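Rellwood seconds find a way to lose by 3

Rellwood RFC 17, Grevach 20

Grevach away is a long trip for a short bench, and the seconds made it with one fit prop. Killian Hamel scored twice before the break, both from close range, and told everyone on the bus.

The lead lasted until the referee found our scrum. Three penalties later it was gone, and Odair Rangel's late kick drifted wide of a post he blames on the wind.

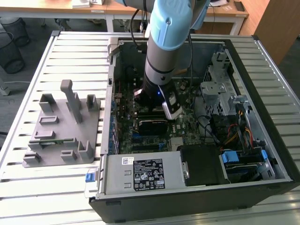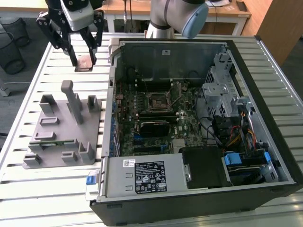
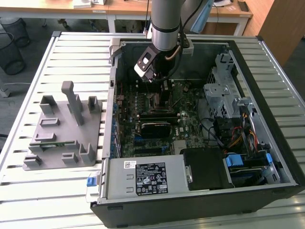

Under-12s

Annelies Verstraete's lot won again, which is becoming awkward for the adults. Training moves to the bottom pitch until the top one drains. Boots off in the clubhouse, please, and that includes coaches.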